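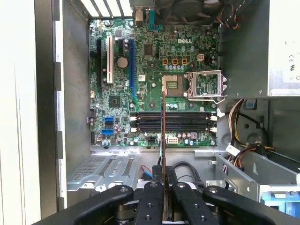

Dell desktop board with the processor socket open and the retention frame raised.

Desktop Refurbishment Service: Frequently Asked Questions

Which computers does the service accept?
Gastar accepts complete desktop computers from schools, libraries and small offices. Laptops and all-in-one units are handled by our partner, Pandomer, and should be sent there directly. A single delivery may contain up to 300 units.

Should memory and cards be removed before delivery?
No. Please leave all parts in place, with the exception of personal storage drives. Parts removed by the owner are often returned without a record of the machine they came from.

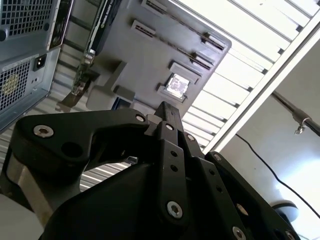 How is a processor checked?
The processor model is compared with the list approved for the board. Old thermal paste is then cleaned from the lid, and the socket is inspected before the processor goes back in. A square processor with a silver lid, seated in its socket below the expansion slots, must be handled by its edges only. The graphics card is tested separately.

Can a board be repaired if the socket is damaged?
In most cases it is replaced. Bent contacts may be straightened when the damage is slight - the decision rests with Liam Mellor, who supervises the bench. Owners are informed in writing before any board is replaced.
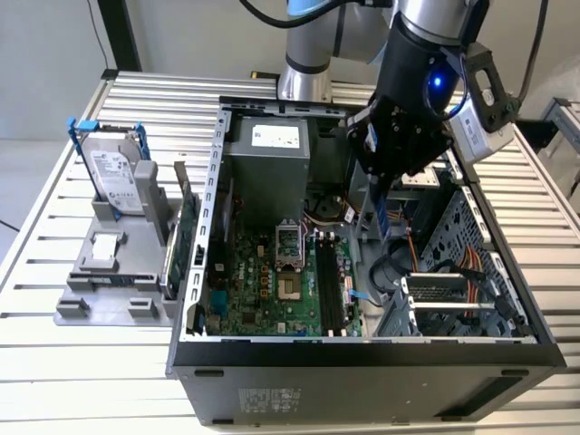
Reading time: 2 minutes

Why are towers serviced on their side?
With the side panel off and the interior facing upward, memory can be pressed straight down into its slots and the board is not strained. Power and drive cables should be moved clear of the slots before any module is inserted.

Are the original parts kept?
Working parts stay with their machine wherever possible. Memory may be exchanged for a larger module if the owner has agreed to this on the intake form.

How long does the work take?
Each delivery is given a completion date at intake. Deliveries received in December are completed after the holiday closing.

Who should be contacted about a delivery?
Questions should be addressed to Ruaridh MacAulay at the intake desk, extension 629. Please give the delivery number shown on your receipt.

Page last revised: Aug 18, 2019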